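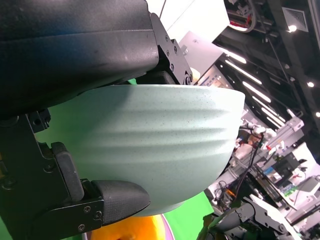 Item 4: the green bowl, speckled, with ridges.

Kidcombe Hall Tableware and Refreshments Group
Minutes of the October meeting, held in the side room at Kidcombe

The meeting opened at 6:40 p.m. There was a quorum, reached when the person looking for the pottery class was persuaded to stay.

1. Minutes of the last meeting
Approved with one correction. "The group loves the beige cups" should read "the group has the beige cups." The beige cups were not discussed further, at the request of the chair.

2. Matters arising
The drawer in the side room still sticks. The key to the tall cupboard has been found in the tall cupboard. The group thanked the member with the long screwdriver.

3. Money
Balance brought forward: $1,059. Spent since last time: nothing, owing to a disagreement about what to spend it on. A quote from Orker for replacing the everyday dishes came to $692 before delivery. One member felt this was reasonable. The same member had asked for the quote. Decision put off until the group has settled item 4.

4. Bowls
The mint-green bowl was considered at length. In its favor: it is large, it has a proper foot, and the speckles are forgiving of crumbs. Against it: the ridges, which two members find handsome and one finds "like a flowerpot." It was pointed out that the hall owns several flowerpots and none of them look like this.
The chair asked whether it would be for salad or for fruit. Salad, 3 votes. Fruit, 2. One vote for soup was ruled out on grounds of carrying distance.
Agreed: keep the green bowl on the shared shelf and stop putting keys in it.

5. Table setting for the Manda supper
The trial layout was reviewed. The green cloth stays. It wants ironing, particularly along the front, and the iron is at somebody's house, though the group could not establish whose. The black curtain behind the table was thought a bit theatrical for donuts but nobody wished to take it down and then have to put it back up.

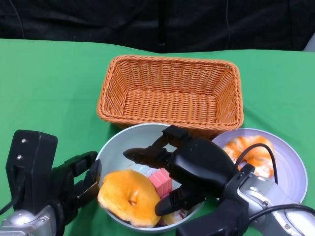
The wicker basket goes at the back and will hold rolls on the night. A proposal to line it with a napkin was carried. A proposal to fold the napkin into a swan was not.
The white bowl is to be for sweets. There was a feeling that a donut should not have to share with a pink wafer, if wafer is what it is, and opinion was split between wafer and sponge cake until the chair moved us along. The lavender plate suits the marbled donut very well and the group was briefly in agreement — the secretary records this as it may not come up again.
Expected at supper: 18. Orange donuts to be ordered accordingly, plain glaze and swirled. Anyone with strong views on the ratio should write them down and hand them in before the next meeting.

6. Storage
Tseng Housewares has offered stackable crates at a discount. The group wondered where the crates would be stored. Left open.

7. Any other business
The dish towels are to go home with a different person each month. The list is on the inside of the cupboard door. It has been blank since it was put up.
A request for quieter spoons was noted.

Actions
Secretary: ask Orker whether the quote covers saucers.
Chair: find the iron.
All: empty the green bowl of keys, and take your own.

The meeting closed at 8:05 p.m. Next meeting in November, same room, same chairs, bring a cushion.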